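The Drowned Bell: Designing a Setting for Tabletop Play
Student project report, Game Writing module
Kevin Ó Dálaigh, 28 December 2018

The project set out to produce a short fantasy setting for use at the table, centred on Nedska, a river goddess stripped of her name by her own priests. Work began in September with a history of 3000 words, later reduced to 600 after the first readers found that it left players little to discover.

The revised text is told by the ferryman Lapointe, whose account contradicts the temple records on several points. These contradictions were kept, and the game master decides which version is true.
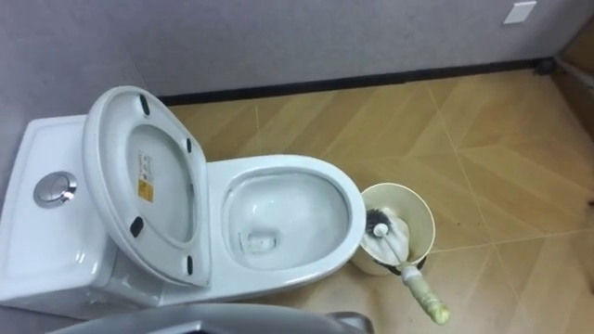 Why does the goddess have no fixed powers?
Her powers depend on which of her names the players have recovered, so each group meets a different Nedska.

Play sessions were held with the Culham and Unley groups. The Unley players ignored the temple altogether and spent almost 20 minutes questioning Lapointe. A fuller set of replies for him has been added to the appendix.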